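About Soltmont

Soltmont records examples of two-armed handling work and prepares them for teams that train robot control models.
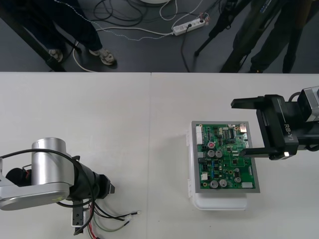

What does a learning system need from an example?

It needs the arm positions, the gripper commands and the camera views on one shared clock, plus a plain written label saying what the task was. If the clocks drift apart, the model learns to act on a view that doesn't match the arm's position, and the example has to be dropped or realigned.

What we record

Most of our work concerns electronics: circuit boards, connectors, loose leads and the containers they are stored in. Each attempt is an episode. An episode starts from a written start state and ends when the operator marks it complete or failed. Failed episodes are kept and labelled as such. Clients may filter them out.

Our current board handling set, Turance, holds 2097 episodes, of which 535 were set aside for testing and are never used in training. Start positions are varied between episodes according to a printed schedule. Operators do not choose them.

How we check it

Every episode is replayed by 2 reviewers working separately. Where their labels differ, the episode goes to Humaira Bhutto, head of data quality, whose decision is logged with it. Timing faults are found by our own tool, Nelar, before review begins.

People

Wian Du Plessis runs the recording floor and trains operators. New operators complete 3 practice sets before any of their episodes are counted.

Releases

Sets are issued in October each year, with corrections as needed. File layout and field names are given in the notes supplied with each set.

Page last revised 26 March 2020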